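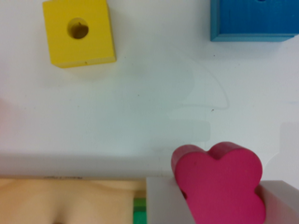 Minutes of the meeting of the Vinedska toy library, held 11th May in the back room at Clultitz. Hacer Aydoğan chaired. The minutes of the previous meeting were read and approved with one correction: the shelving was ordered from Kelemen, and the minutes had it as Vostisora. The first item was the wooden stacking sets, which are the most borrowed things we have and the most often returned in poor shape. The general condition of the wood was discussed. Paint is holding up well on most pieces, and small marks like the dark speck near the bottom edge of the yellow block were agreed to be ordinary wear. Pieces with marks of that size stay in circulation. Pieces with splinters, cracks or flaking paint come out and go in the repair box.

Hacer asked that everyone use the same test for this. Run a thumb along all the edges and around the inside of the hole. If it catches, the piece comes out. Agreed.

2. Sorting the peg sets

The library owns 13 peg sets. At the last check, two were short a piece and had been lent out anyway. Parents noticed before we did. It was agreed that sets will be checked on the table at return, with the family still present if they are willing to wait, and that the card in each bag will list the pieces by color and shape.
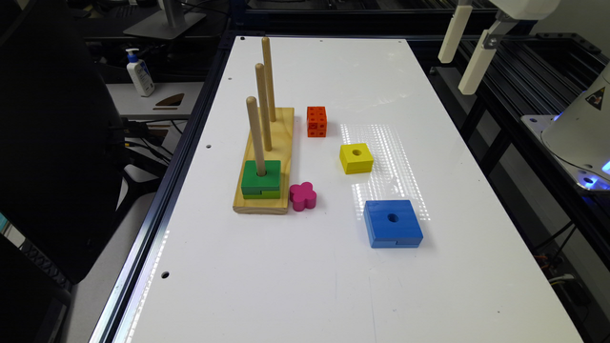

The base with the three dowels gave rise to the longest discussion. The card for it now says only "base and blocks," and members have been guessing what belongs with it. It was agreed to write the new card for this set first and use it as the pattern for the others. The card will give the square blocks by color, and the magenta flower will have its own line. The small orange cube has square holes in its faces, and the question was raised whether it came with the base or with another set. It was left open. Hacer will compare it with the catalog from Vostisora before the card is printed.

A suggestion to paint a matching dot on the bottom of every piece in a set was discussed and not adopted. The feeling was that the paint would wear off and that we would be redoing it every December.

3. Cleaning

The wooden pieces are to be wiped with a damp cloth and dried before they are bagged. No soaking. Two bags came back from the last cleaning round with the drawstrings still wet, and they had to be washed again because of the smell. Bags will be hung overnight from now on.

4. Loan period and fees

Loan period stays at 15 days. The charge for a lost block was discussed. Kelemen will sell single replacement blocks but not single dowels, so a base with a broken dowel has to be repaired or retired. Agreed to charge for blocks at cost and make no charge for a dowel.

5. Other business

The sign on the door still has last year's opening hours. Hacer will replace it.

A request to borrow sets for a school fair in Clultitz was approved, provided the sets are checked on return in the same way as any other loan.

Action items
Hacer Aydoğan: new card for the three-dowel set, catalog check on the orange cube, door sign.
All: thumb test on every wooden piece at return.

Date of the next meeting to be sent out with these minutes.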